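4.2 Crew Time and the Handover Period

Till Steinbach, Lurneck Institute for Orbital Operations

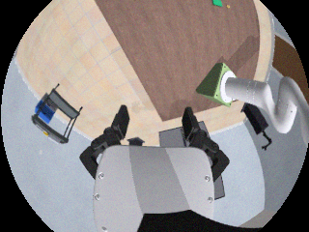
Figure 6. Simulated view of a robot gripper.

Crew time is the scarcest supply aboard a small station, and the handover between two crews is the period in which the most of it is lost. During the handover the departing and arriving crews share the same rooms, the same exercise equipment and the same hours of ground contact. The station plan used in this study allows six days for the overlap. Some of the work in that period can be moved to machines operated from the ground. In the rendered view of Figure 6 the gripper points upward, with its two black fingers extending from the upper sides of a grey housing, over a surface divided between brown wood and cream tile. Estimates of how long a simple transfer would take were entered in the handover schedule as ground hours, separate from crew hours.

The schedule itself was built from 34 tasks taken from the Follar planning list. Each task was given a length, a place aboard the station and a rule stating whether it could be interrupted. Tasks that require a member of each crew to be present were placed first. These include the safety walk, the fitting of seat liners in the return vehicle and the transfer of command. Cargo work was placed next, and science work was fitted into the hours that remained. This order follows common practice, but it has a known cost. Science tasks are often short and easily divided, and a planner under pressure will divide them until very little useful time is left between one interruption and the next.

Two versions of the schedule were compared. In the first, all cargo work was assigned to the arriving crew. In the second, cargo work was shared, with the departing crew packing return items and the arriving crew unloading only those supplies needed before the other vehicle left. The second version was preferred by the planners at Follar, mainly on account of the sleep shift. Arriving crew members reach the station after a long day and must adjust to station time, and the first version placed heavy physical work in the hours when they would be least rested. The shared version moved that work to later in the week, although it required the departing crew to finish its own packing earlier.

A further difficulty concerns what Dreßler has called the double briefing. A departing crew member explains a procedure in person, and the ground team later explains the same procedure from the written text. Where the two accounts differ – as they often do after a long stay, when local habits have formed – the arriving crew must ask for a ruling, and the task stops until one is given. Dreßler recommended that changes made aboard the station be sent to the ground before the overlap begins. The present schedule adopts this advice and sets aside one hour on each of the last working days before the new vehicle docks. It is counted as crew time belonging to the departing crew.

Docking delays were treated separately. A delay of one day can be absorbed by removing optional science tasks and shortening the public events. A delay of two days cannot be absorbed in this way unless the departing crew also stays longer, and that choice depends on landing weather, food and the condition of the return vehicle. The planning team at Lurneck reviewed these limits in June and decided that no task needed for the safety of the arriving crew should be placed on the final day of the overlap. The rule leaves that day lightly loaded in the normal case. It was accepted as a fair price, since the same hours can be returned to the departing crew for rest before landing.

The treatment of ground hours remains open. They were recorded beside crew hours in the same table, but the two are not exchanged at an equal rate. An hour of ground operation may still require a crew member to clear a work area or confirm that a hatch is closed, and such small demands were not fully captured in the planning list. Section 4.3 considers how they may be recorded in later versions of the schedule.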